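Handout 4: Comparing grippers for bin picking 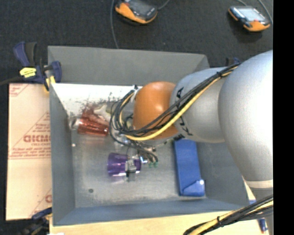
Fig. 1. The gripper over the purple cup, metal bin clamped at the corner.

Welcome to my favourite practical of the module! Bin picking sounds dull until you try it, and then you find that a cup on its side is a lovely little problem. It is light, it can roll, and a finger that comes down a touch too far out will push it away.

The two grippers

You will test the Zarberg, a parallel gripper with a short stroke, and the Ferkitz, which opens wider but closes more slowly. Both bolt to the same wrist plate, so the arm program stays the same – only the tool offset changes. Load the right offset file before you move anything. Last year's group forgot, and spent a whole morning blaming the camera.

Why see-through objects are hard

The cups in Fig. 1 are translucent, and our depth camera dislikes that very much. Some of its light goes straight through, some bounces off at odd angles, and you get holes in the depth map exactly where you want to grasp. Bare metal makes things worse, as you can pick up reflections of the objects too. Compare a cup with the blue box in the same bin and look at both depth maps side by side. The difference is wonderful to see.

What to do

Run 13 picks per object with each gripper. Shuffle the bin by hand between picks, with the arm stopped. For each pick write down the object, how it was lying, the approach angle and the result (held, slipped, missed or knocked). A pick counts as held if the object is still in the fingers after 2 seconds in the air.

Dress the cables before you start. Move the wrist slowly through its full turn and watch the loop – it needs slack, but it must not hang below the fingertips.

Data for the write-up

The Girkamar set on the course drive has 1,960 logged picks, of which 1,000 use the Zarberg. Plot your own results against it, split by object. Notes on the Troncoso controller are in Handout 3.

Bring your plots to the January session, including the ugly ones!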